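Notes from the night desk

Svenja asked me to write something for the newsletter about what it's been like since the patrol robots came in, and I said yes before I remembered I hadn't written anything longer than a shift log since high school. So bear with me!

For those of you on days who have never met us: the night desk is the little room behind the Celow gatehouse, the one with the good heater and the terrible chairs. We look after the Stöckli streets, the lanes behind them and the Urnus lot. Until April that meant walking. You did your loop with a flashlight and a clipboard, you came back, you warmed up your hands, somebody else went out. I did it for nine years and I can still tell you which gate latches rattle in the wind and which dogs wake up for no reason at all.

Now we have two Zavero units that do the loops, and one of us sits with the screens while the other stays ready to go out. The robots roll along at a slow walk with their headlight on, send the picture back to the desk, and flag anything they don't recognize. The flags are the part that has changed my job the most. In the first month we logged 3,901 of them (yes, Svenja counted, she has a spreadsheet for everything) and 149 were worth putting shoes on for. The rest was cats, trash bins, wet leaves, and one inflatable pool that had gone wandering in a storm and set off both units one after the other.
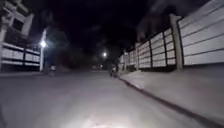
What I wasn't ready for was how tiring the sitting would be. I used to come home with sore feet and sleep like a rock. The first few weeks with the screens I came home with my eyes buzzing and lay there till noon. You're watching streets you know by heart, only from knee height and with the color gone out of everything, and your brain keeps trying to fill in what it can't make out. Is it a person? Is it a scooter? You lean in, you squint, you call the other unit over, and by then your coffee is cold. We complained (loudly, I'll admit) and to her credit Svenja changed the rota, so we swap between screen and standby every 2 hours. It helped a lot. I'd still like a better chair.

The walking part I miss more than I expected. Mrs. whoever-it-is with the late kitchen light used to wave at me, and I doubt she waves at a robot. Some residents have told us they like it because it's regular and they can hear it go by. A few have told us they hate it for the same reason! The headlight was coming in through people's blinds on the narrower streets, so it was tilted down, and now the pavement right in front of the unit looks like a snowfield on our screen and the far end of the street is soup. I've asked twice whether there's a setting in between. If anyone from Zavero reads this newsletter, you know where to find me.

On the good side, I was out in last month's ice rain exactly once, where in other years I'd have been in it all night. Karl's knee has had a rest, and he's the best of all of us on the screens, which I would never have guessed from a man who prints out his emails. And the reports are so much easier. I used to write "all quiet" and a time. Now if a resident calls and says the side gate was standing open at three, I can go back and look, and I can tell them yes, it was, or no, it wasn't.

The question everybody asks me at the coffee machine is whether there will be fewer of us. I asked it too, in front of everyone, at the meeting. The answer was that nobody on nights loses a place this year, and that next year will be looked at next year. I'm passing that on the way I heard it. We did get the training hours we asked for, on paid time, and an extra 800 a year for anyone who takes the maintenance course. I've signed up. If the thing is going to get stuck on a curb in the dark, I'd like to be the one who knows how to get it off again without calling a hotline.

If you're curious, come by and sit with us for an hour. Sign up with Svenja first so the desk knows you're coming, and bring something to eat, the vending machine is broken again.

2021-07-03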